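**Speaker notes – "Setting the Table: Fruit, Cloth and Plate"**
Ekkachai Meesuk, Trodthorpe Domestic Arts Centre
Afternoon session, 2.15 pm. Allow 25 minutes, then questions.

Slides 1 and 2 run together. Leave each on screen long enough for the back rows to see the printed cloth.

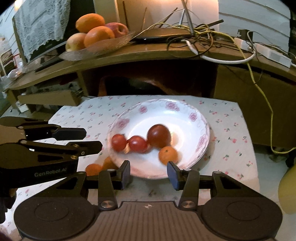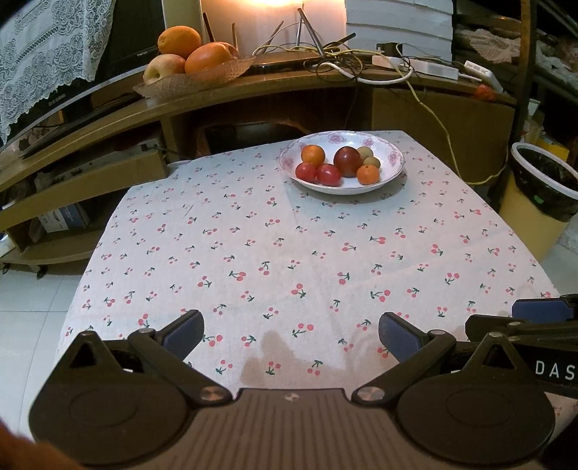

*Slides 1 and 2: rose-patterned plate on the cherry-print cloth, small fruit.*

**Opening**

Good afternoon, and welcome to the second part of the summer programme. The Centre is grateful to Siriwan for the use of the hall and to Radeck for printing the handouts. Members who did not receive one at the door will find more beside the tea urn.

My subject is the small fruit plate. It is a modest item, and it is often left until the rest of the table has been laid. I should like to suggest that it be considered first, together with the cloth.

**Pattern on pattern** (4 minutes)

- Many of our members were taught to put a plain plate on a printed cloth. The Centre no longer gives this as a rule.
- Two prints may sit together when they share a colour. Pink roses and pink or red cherries are near neighbours.
- White ground on both pieces helps a great deal. A cream plate on a white cloth tends to look unwashed.
- Keep the larger pattern on the rim of the plate, where the fruit will not cover it.

*Pause. Invite members to look at the sample cloths being passed along the rows. Please ask that they be returned folded.*

**Choosing the fruit** (6 minutes)

Small citrus and small tomatoes are easily found in Trodthorpe market from July onwards. Tomatoes are welcome on a fruit plate, and I will take objections at the end.

Points to make:

- Mix the sizes. One larger piece gives the smaller ones something to rest against.
- Mix the shades. A bright orange beside a deep red will carry across a long room.
- A shallow plate holds one layer only. A second layer rolls.
- Allow roughly 200 grams for a plate of this sort on a table for two. For the members' supper in the main hall we used 13 plates, which proved sufficient.

**Placing** (5 minutes)

Place the fruit by hand, one piece at a time. Tipping from a bag bruises the tomatoes and marks the cloth. Begin with the largest piece and work towards the rim – the last piece should go in without moving the others.

Citrus should be wiped with a dry cloth beforehand. Stalk ends may be turned down or left showing, provided that the choice is the same across all plates on the table.

**Care of the cloth** (4 minutes)

- Fold lines are best removed on the table itself, with a cool iron over a tea towel.
- Tomato juice should be blotted at once with cold water. Do not rub.
- Store printed cloths rolled. The Clurkar cupboard on the first floor has been fitted with rails for this purpose, and keys are held at the office.

*If time is short, omit the next section and go directly to notices.*

**A note on cost**

The Centre's linen fund stands at £700. Of this, £100 has been set aside for replacing chipped plates. Members wishing to propose a pattern should do so in writing before the autumn term.

**Notices**

Supper tickets are on sale in the foyer until 4 pm. The hall must be cleared by half past five. Sample cloths go back in the blue box, plates in the grey one.

Questions.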